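Engineering > Hardware > Fasteners > Machine screw

Machine screw

A machine screw is a threaded fastener with the same thickness along most of its length, made to fit a nut or a hole that already has a thread cut in it. It differs from a wood screw, which tapers to a point and cuts its own path. Machine screws are used in household goods, vehicles, instruments, furniture fittings and most kinds of equipment made of metal or hard plastic.

Naming and sizes

In everyday speech the words "screw" and "bolt" overlap. A common rule is that a bolt is held by a nut and a screw is turned into a threaded part, but many trades ignore it. Very large machine screws are often sold as bolts, whatever they are fixed into.

Metric sizes are given with the letter M, the outer diameter of the thread in millimetres, and then the length. An M3 x 12 screw has a thread 3 mm across and a length of 12 mm. For most head shapes the length is measured from the underside of the head to the tip. Countersunk screws are measured overall, as the head sits inside the part.

Each metric diameter has a standard coarse pitch and may also have one or more fine pitches. Fine threads are used where small adjustments are needed. Coarse threads are quicker to turn in and less likely to cross.

Heads and drives

The head spreads the load over the surface and gives the driver something to turn. The usual shapes are:

- Pan: low, with a slightly domed top and a flat underside
- Cheese: a plain cylinder with fairly deep sides
- Countersunk: a cone that sits flush in a shaped hole
- Button: a wide, shallow dome, often used where a head might catch on clothing
- Socket cap: a tall cylinder with a hexagonal recess

The drive is the shape cut into the head. Slotted heads are the oldest kind still in wide use. They are easy to make, but the blade can slip sideways. Cross-shaped recesses keep the driver centred, and hexagonal and star-shaped recesses take more turning force before they wear.

Set screws, known in Britain as grub screws when they have no head, lie wholly inside the hole. They are used to fix a collar or knob to a shaft.

Materials and finish

Most machine screws are made of steel. Plain steel rusts, so it is usually plated with zinc or given a black oxide finish. Black oxide is thin and changes the size of the thread very little, but it needs oil to protect it well. Stainless steel resists rust better and costs more. Brass is chosen for electrical terminals and for appearance, and nylon where the screw must not carry current.

Finish is sometimes chosen to match the parts, though dark screws are often set in pale metal - on brackets and clamp plates, for instance.
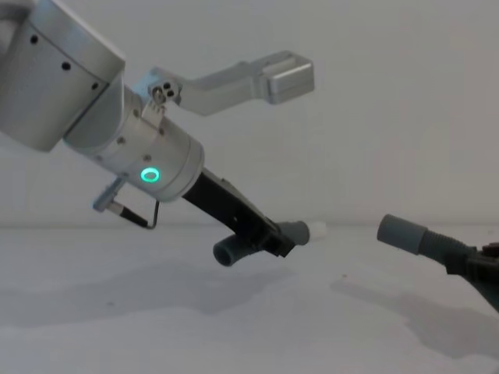

Small dark screws at the base of a silver bracket.
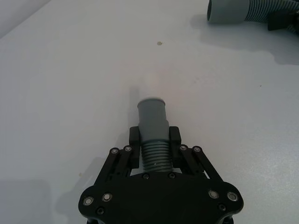 Manufacture

Small screws are mostly made by cold forming. Wire is cut to length, the head is struck in a die, and the thread is rolled between two hardened plates. Rolling presses the metal into shape without removing any, and it leaves a stronger thread than cutting does. Cutting on a lathe is kept for short runs and unusual sizes.

The former screw works at Vokby made slotted brass screws for clockmakers and kept 14 heading machines. Its pattern books are held in the Jallside local collection.

Loosening

Vibration can work a screw loose. Spring washers, nylon inserts and liquid thread lockers are used to prevent this - the last are sold in several strengths.

See also

Nut
Thread pitch
Washer
Wood screw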